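Transfer notes: a keeper, a winger and my poor nerves

Well, the window is open again and I've already refreshed my phone more times than is healthy. For anyone new to this newsletter, I follow Clernach, I've followed them since my uncle sat me on his shoulders behind the north goal, and I write this at the kitchen table when I should be doing other things. You've been warned!

The big news is that we finally have a goalkeeper. A real one, I mean, signed on a three-year deal from Grajales, who didn't want to sell and said so loudly all through June. I'd pretty much given up on it. Then the club put up one of those moody ten-second videos (gloves on a bench, slow piano) and my group chat went completely off the rails. He's 24, he's tall, and he comes for crosses, which after last season feels like a luxury item. We let in so many from corners that I started going for my coffee whenever the other team won one.

He played 103 games for Grajales and I've watched a silly amount of footage this week. His kicking is good, maybe a touch slow. He likes to take one more look before he passes it out, and with our center backs that could get exciting in the wrong way. But he talks the whole time! You can hear him over the crowd on some of the clips, and I don't think our last guy said a word in two years.

The other one is the winger. This is still a loan, with an option to buy next summer, and the club hasn't said what the option is worth, so please don't write in asking me. I like him a lot going forward. He's quick, he's a bit selfish, and he'll shoot from anywhere. Tracking back is another story, and I can see our left back having a long fall.

What we still don't have is a striker. I know, I know. We sold one in the winter and the plan was apparently to share the goals around, and you all saw how that went in the spring. My guess is we wait until the last few days and take somebody on loan, the way we always do, and I'll be sitting up at midnight with a bag of pretzels telling myself it's strategy.

Now for the dull but useful part. Season tickets in the north end are $235 this year, and the under-16 ticket is still $99, which I think is really fair and I want to say so, after all the moaning I did about the parking. Last time I asked, they'd sold 2000 and the line at the window was out past the gate. If you sat in row F or G last year, check your seat number before you pay, as they've moved the rail and a few of us have been shuffled along. I've gone from a great view of the far corner to a slightly better view of the near one. I'll take it.

The new shirt is out too, with Nuvotik across the front. The home one is lovely, dark green with a proper collar. The away one is a kind of salmon and I've gone back and forth on it all week (my sister says it looks like a bathroom). Sizes run small, so go up one if you're between. 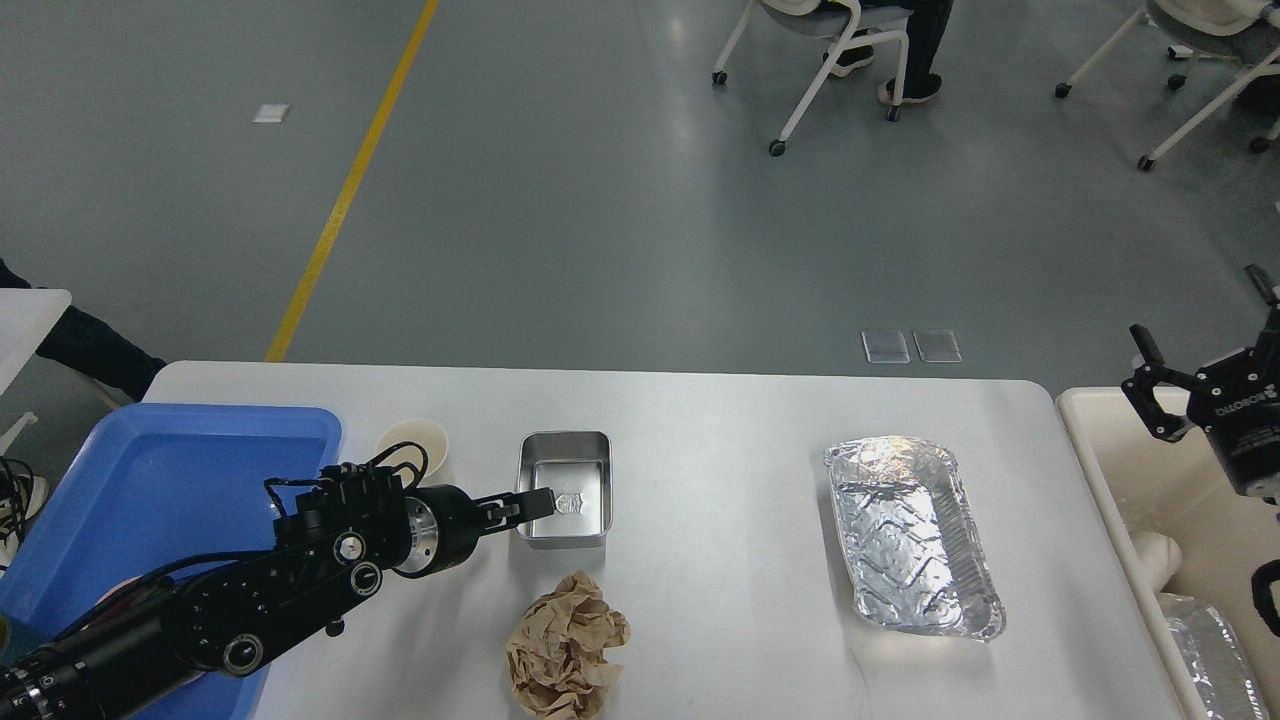
Steel tray, brown paper and a white cup on the table.

First friendly is away at Flallora, kickoff at 3 p.m., and it's a small ground, so get there early if you want to stand anywhere near halfway. I'm driving and I have two seats going if you don't mind the radio. Bring cash for the gate, they don't take cards. I'd expect the keeper to get the first half and one of the kids to get the second, and I'll be watching those corners through my fingers either way.

Reply to this email if you want one of the seats, or if you've heard anything at all about a striker.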